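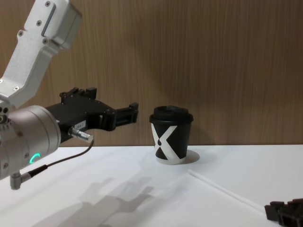 Canan Ertürk asks how a television channel can know that she was watching, when she was alone on the sofa and she told it to no person at all. She wants to know also if the television looks back at her.

How do they know how many people watch a show?

Aug 26, 2018
For readers from eight years

The television does not look back at you in the way Canan fears. But her question is a very good one, and the answer has some surprises in it, so we will go slowly.

First we must think about how a program comes to your home. In the old way, which many families still use, the channel sends out a signal. The signal goes through the air, or through a cable, and every television that is switched on can catch it. It is like a person who shouts from the top of a hill. The person on the hill knows what she shouted. She does not know who was listening, and she does not know who was making a sandwich.

For the channel this is a problem. The people who work there would like to know if children enjoy the new cartoon. They would like to know if grandparents went to bed before the film was finished. And there are companies who pay money to show their advertisements between the programs. These companies will pay more if a lot of people are watching, and they will not simply believe the channel when it says "oh, very many."

Asking everybody

The simplest idea is to ask everybody. Let us try it in the town of Trerton. You knock at every door in the morning and you say, "Good morning, what did you watch yesterday?"

You will be very tired by the evening. Also, some people will not be at home. Some will not remember. One man will say that he watched the news, because he thinks it sounds clever, and in truth he watched the cooking contest. And tomorrow you must do it all again, for tomorrow's programs.

So the people who measure television do not ask everybody. They ask a small group, and they choose this group with great care. The small group is called a sample, or sometimes a panel.

What is a sample?

When somebody is cooking soup and wants to know if there is enough salt, does he drink the whole pot? Of course he does not. He stirs well and takes one spoon. If the soup was stirred well, the one spoon tastes the same as all the rest.

The word "stirred" is important here. If you don't stir, maybe all the salt is lying at the bottom, and your spoon will tell you something wrong. With people it is the same. If you ask only families with babies, you will believe that the whole country watches bedtime stories. If you ask only football players, you will get a different wrong answer.

A company with the name Darden measures the television in Trerton and in the country around it. Darden has 1000 homes in its panel, and in these homes live 3000 people. There are large families and people who live alone. There are homes in the city and homes on farms. There are old people, teenagers, babies, and people who do not like television very much. These last ones are needed too! If Darden took only people who love television, the soup would not be stirred.

The little box and its buttons

In each of these homes there is a small box next to the television. It notices if the television is on and which channel it is showing. It does this the whole day and night.

But a box cannot know who is sitting in the room. Maybe the television is on and only the cat is there. For this reason every member of the family has a button with his or her own number. When you sit down to watch, you press your button. When you go away to brush your teeth, you press it again. Guests have a button also.

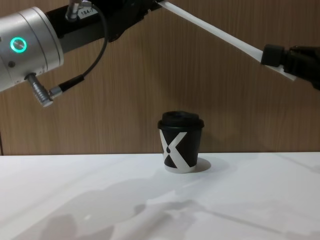
A cup with a black lid and a big white X.

In the night, when most people are asleep, the box sends its notes to the company. In the morning the computers put all the notes together, and the people at the channel can read the numbers while they have their breakfast. These numbers are called ratings.

Do people forget to press the button? Yes, it happens. Some boxes blink a small light to remind them. The company also checks if something looks strange. If a box says that a boy of five years watched a program about taxes for nine hours, somebody will telephone the family and ask politely.

From the small number to the big number

Now comes the part with arithmetic, but it is not a difficult part.

The channel Koo shows a quiz with the name Plarkatetti, where two teams must guess the meaning of words that do not exist. When it was new, 200 homes from the 1000 homes in the panel had it on. Two hundred from one thousand is the same as one from five. So Darden said: if one from five homes in our panel watched it, then probably one from five homes everywhere watched it.

Then more and more people began to talk about the quiz in school and at work. For the big final, in February, Darden looked at the people and not at the homes. From the 3000 people in the panel, 1378 pressed their button. This is a little less than half. For a quiz about words that do not exist it is really a lot, and at Koo there was cake.

You see that Darden never counted all the viewers. It counted a few of them and worked out the rest. A number which is made in this manner is called an estimate. A good estimate is close to the truth, but it can be a bit too high or a bit too low. When one show has a very small lead over another show, a careful person will say, "We cannot be sure which one was more popular." Newspapers are not always so careful.

What about the shows you choose yourself?

Many of you do not wait for a program to begin. You open an app on a tablet or a phone, and you start the show when you want it. This is called streaming, and it works in another way than the person on the hill.

With streaming, your tablet sends a message and asks for the show. The computers of the company send it to you, piece by piece.

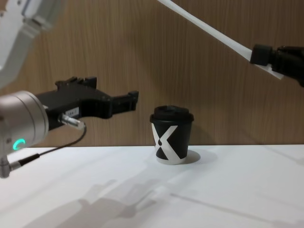
Because the tablet must ask for every piece, the company can write down what it asked for. It can know that the show was started and at which minute it was stopped. It can know that somebody went back to see the funny part again. Here you don't need a panel to count how many times a show was started.

You could think that now everything is known, but there is still a hole. If four cousins lie on one bed and look at one tablet, the company sees one tablet. If you fall asleep and the next episode begins by itself, the company sees that the episode was played, and it does not see that your eyes were closed. So even with so many notes, people must still do some guessing, and some companies use panels for streaming too.

There is one more thing to know about this. What you watch says something about you, and not every family wants to share it. The families in a panel have said yes before the box is put in their home, and they can say no later. With apps, the grown-up who makes the account is shown a long text with rules. It is quite boring to read. You can ask your grown-up to look in the settings together with you and see what is being saved.

Does a big number mean a good show?

No. It means that many people had it on. Perhaps there was nothing else to see, or it was raining. A quiet program about beetles may have few viewers, and one of these viewers may love it so much that she studies beetles when she is big. A rating cannot show this. To find out if a program is good, people talk about it, and write reviews, and argue, and sometimes they change their opinion after a year.

Try it in your class

Write down the names of three shows. Choose five children from your class and ask which of the three they like best. After this, ask the whole class. Is the answer of the five near to the answer of the class? Try once more, but this time choose five children who are all good friends with each other, and see what happens with your soup.

Words from this page

Signal: what the channel sends to your television.
Sample or panel: a small group which stands for a big group.
Rating: the number that tells how many people or homes had a program on.
Estimate: a number we work out when we cannot count everything.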